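Capítulo 3 – Primeira tarefa com tecidos: meias

Depois de a Prallau estar montada e a garra calibrada, chega a parte de que mais gostamos neste guia: pôr o braço a trabalhar com roupa. As meias são um excelente começo. São leves, perdoam os erros de força e, mesmo assim, obrigam a garra a lidar com um material que muda de forma a cada toque. Reserve uma manhã calma e trabalhe com tempo.

As instruções aplicam-se ao kit Prallau com os dedos paralelos de origem e o programa Emel já instalado. Se ainda não fez a calibração do punho, volte ao capítulo 2.

3.1 Preparar a mesa

1. Limpe o tampo e deixe-o secar completamente.
2. Verifique o aperto dos parafusos da base. O braço não deve oscilar quando o empurra de leve com a mão.
3. Ligue a alimentação e espere pelo sinal sonoro.
4. No Emel, abra Tarefas > Tecidos > Par de meias.
5. Escolha a vista do punho no painel da direita.
6. Pouse as duas meias no tampo, bem estendidas. Podem ficar sobrepostas; o programa aceita até metade de uma meia tapada pela outra.

Nota: meias claras sobre um tampo claro funcionam, mas pedem luz uniforme. Com sol direto na mesa, o contorno perde-se e o programa fica à procura durante muito tempo. Um cortinado fino resolve quase sempre.

CUIDADO: mantenha as mãos fora da área de trabalho sempre que o indicador do braço estiver verde. Para mexer nas meias, carregue primeiro em Pausa.

3.2 Posição de aproximação

7. Carregue em Aproximar. O braço desce até à altura de espera e abre os dedos.
8. Compare a vista do punho com a figura. As meias devem aparecer para lá das pontas dos dedos, com tampo livre pelo meio.
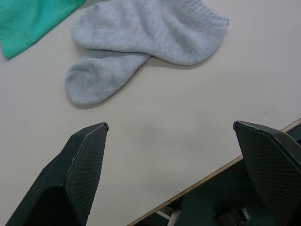 Figura 3.1 – Vista do punho com a garra aberta e o par de meias cinzento-claras sobre o tampo.

9. Se um dos dedos tapar parte das meias, use as setas do painel para recuar o braço. Passos curtos chegam perfeitamente.
10. Confirme que os dois dedos aparecem com as pontas à mesma altura. Uma diferença visível indica que a garra ficou torcida no encaixe: desligue, alivie o anel do punho, volte a assentar a peça e repita desde o passo 7.
11. Carregue em Fixar vista. O programa guarda esta posição como ponto de partida.

Nota: outros tecidos podem ficar na mesa, desde que haja uma faixa de tampo entre eles e as meias. Se um pano tocar numa meia, o Emel tende a tratá-los como uma só peça, e o resultado é curioso de ver, mas pouco útil.

Nota: manchas ténues no tampo são normalmente ignoradas. Se o programa marcar uma delas como objeto, selecione-a no ecrã e escolha Excluir.

3.3 Pegar na primeira meia

12. Toque no ecrã sobre a meia que está por cima. O contorno fica azul.
13. Escolha o ponto de pega. Para começar, recomendamos o cano, junto ao elástico: a malha canelada oferece boa resistência e a meia sobe direita.
14. Regule a força para 3. É o valor com que Zsolt Fülöp, responsável pelos ensaios de tecidos, afinou o perfil de meias, e serve para quase todas as malhas de algodão.
15. Carregue em Pegar e observe. Os dedos descem, fecham devagar e levantam a meia até à altura de transporte.
16. Carregue em Pousar e indique no ecrã o local de destino.

Ver a garra apanhar uma dobra de malha macia à primeira é um momento muito bom, e continua a sê-lo à décima vez!

CUIDADO: não aumente a força para compensar uma pega falhada. A textura em losangos da face interior dos dedos agarra bem o tecido, mas com pressão excessiva pode puxar fios. Corrija antes o ponto de pega.

3.4 Repetir e gravar

17. Volte a Aproximar e repita os passos 12 a 16 com a segunda meia.
18. Quando estiver satisfeito com o resultado, carregue em Gravar sequência e dê-lhe um nome.
19. Corra a sequência completa com as meias noutra posição. O Emel recalcula os pontos de pega e mantém a força escolhida.

A memória interna guarda 3.050 sequências, por isso não poupe nas experiências. Mude o ângulo, troque as meias de lado, deixe uma meio enrolada. Cada variação ensina qualquer coisa sobre o comportamento do tecido.

3.5 Se algo não correr bem

A garra fecha sem apanhar nada: baixe a altura de pega um ponto e tente de novo.

As duas meias sobem juntas: afaste o ponto de pega da zona sobreposta.

O contorno azul treme: reveja a iluminação e limpe a lente do punho com um pano seco.

Aparece o código 2189: o braço chegou ao limite do alcance. Aproxime as meias da base e retome no passo 7.

Os perfis para panos da loiça e toalhas pequenas estão no pacote Puvarico, descrito no capítulo 4. Agradecemos a Kristóf Jakab a revisão dos passos 9 e 10.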